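Week 3: Reading Political Messages
Course notes, Media and Public Opinion
Instructor: Mavis Delacroix

Reading before Friday: chapter 2 of the course packet, plus the two campaign mailers posted on the class page.

Last week we covered agenda setting, the idea that news coverage has more influence over which subjects people think about than over what they conclude. This week is about framing. A frame is the angle a speaker takes on a subject everybody already agrees is worth discussing. A proposal to raise the local sales tax can be presented as a burden on families, an investment in roads, or a fairness question between residents and visitors. The proposal is the same in each case. Voters who hear the first version tend to ask how much it will cost them, and voters who hear the second tend to ask which roads.

Terms you need to know

Frame: the part of an issue a message asks you to look at first.

Counterframe: a reply that moves attention to a different part of the same issue.

Labeling: attaching a short name to a policy or a group so that the name carries the argument. "Death tax" and "estate tax" refer to the same thing in law.

Generalizing from the edge: taking the conduct of a few people at the outer end of a group and presenting it as typical. All sides do this. It works well on television, where one loud person with a sign fills the screen and the other people at the event are out of view.

Burden shifting: making a charge and then demanding that the other side disprove it. Watch for the sentence "They have never denied that..."

The Skarus plant dispute

We will use one case for the whole unit so that you get to know the details. The town of Danura has 1,815 registered voters. The council was asked to approve a property tax break for Skarus, a manufacturer that wanted to put automated equipment into its existing plant. Council member Rajan led the group in favor. Former council member Ukov led the group against. The measure went to a town vote in August.

Both campaigns were small, and both kept nearly everything they printed. That makes Danura useful for us. In a national race you see only a small share of the messages, and it is hard to tell who wrote what.

The Rajan side opened with a jobs frame. The first mailer said "Keep Skarus in Danura" and did not mention the tax break until the back page. The Ukov side could have argued about jobs too, and the early drafts of their mailer did. They switched to a fairness frame before it was printed. The final version read "Your taxes went up. Why should theirs go down?"

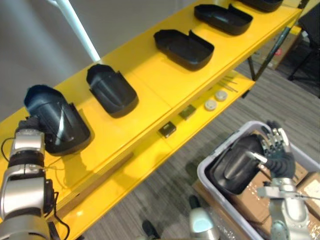 Black plastic covers on a yellow shelving unit, with a robot arm holding the nearest one.

Look at how each side used the word "automation." The Rajan mailers avoided it and used "modern equipment." The Ukov mailers used "robots" in large type on the front. Neither word is false. "Modern equipment" asks you to picture a plant that has been kept up. "Robots" asks you to picture a worker being sent home. When you find a pair of words like this, write both down and ask what each one leaves out.

In the last stretch of the campaign the tone changed. A man at a public meeting called Skarus managers "parasites," and the next Rajan mailer quoted him under the heading "This is what they think of our employers." The man held no position in the Ukov group. The mailer did not say he did, but the word "they" does that work. This is generalizing from the edge.

The Ukov side answered with a charge of its own. Its final flyer said Skarus had "refused to rule out" moving work to another state even with the tax break. Skarus had not been asked about this in public before the flyer went out. This is burden shifting, and it put the company in a bad spot. A denial would have repeated the charge. Silence would have looked like agreement. The company put out a short statement, and the local paper ran the flyer's claim in the headline and the statement further down.

What we can and cannot say about effects

Students often want to go straight from a message to a result. Be careful. We know what was mailed and we know how the town voted. We do not know how many people read the mailers, or how many had made up their minds before the first one arrived. The one survey taken in Danura was paid for by the Rajan side, and its first question was "Do you support keeping good jobs in our town?" You should be able to explain what is wrong with that question as a measure of support for the tax break.

In general, frames have the most effect when:

The subject is new to the audience.
Only one side is being heard.
The speaker is someone the audience already trusts.

The effect gets weaker when people hear both frames close together. It also gets weaker over time, so campaigns save money for the last mailing. Strong partisans move very little in either case — they usually meet the other side's frame with arguments they already have.

A note on accusing the other side of framing

You will often hear a commentator say that an opponent is "just framing the issue" or "controlling the narrative." Treat that as a message too. It asks the audience to stop listening to the opponent's claim before checking it. Sometimes the complaint is fair. To find out, you have to go back to the original claim, get the full quotation, and compare it with what is being said about it. Do that before taking either person's word.

Written assignment

Choose one of the two posted mailers and write 1,000 words. Identify the main frame, one label, and one fact that the mailer leaves out. Then draft a counterframe of no more than 3 sentences that the other side could have used. Your counterframe must be accurate. Do not tell me which side you would have voted for; it will not help or hurt your grade.

Quote the mailer exactly, including capital letters and punctuation. Cite the page and panel — front, back, or inside fold.

Papers are due at the start of class. Next week: political advertising on local radio. Bring headphones.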